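Shared worktops and the public good

For most of the past century, a household that wished to mend a chair or cut a shelf had somewhere to do it. That is no longer the case. Of the flats completed in Ineck over the last five years, 67 per cent have neither a shed nor a storeroom, and few tenancy agreements allow drilling indoors.

The Calari Foundation has argued before that councils should treat workshop space as they treat reading rooms. A public bench costs little to keep. The pilot at Perkier Street opens until 9 pm and has 28 regular members, many of whom had never owned a saw. Their annual fee is 60 pounds, less than the price of one decent cordless drill. 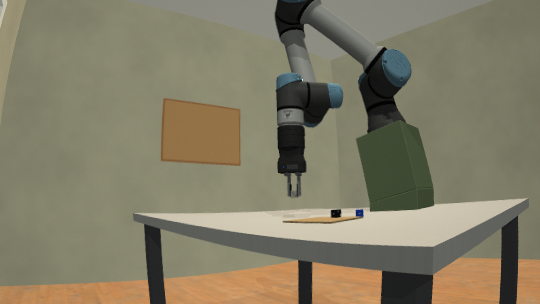
Illustration: Calari Foundation / computer rendering

Objections have been raised, and they deserve a proper answer. Councillor Mojtaba Golestani has asked whether insurance would consume the whole of any grant. At Perkier Street it takes 18 per cent of running costs. We consider that sum acceptable, though we accept that a larger site with heavier tools would pay more.

A second objection is that demand will fade once the novelty has passed. Our colleague Haf Hughes, who reviewed the booking records up to July, found that evening use had risen in every month except April, when the building was closed for rewiring.

We therefore ask the council to include a public workshop in its plans for the former Böttcher warehouse. The ground floor is level, the loading doors are sound and the lease has yet to be settled. A decision is expected before the autumn budget.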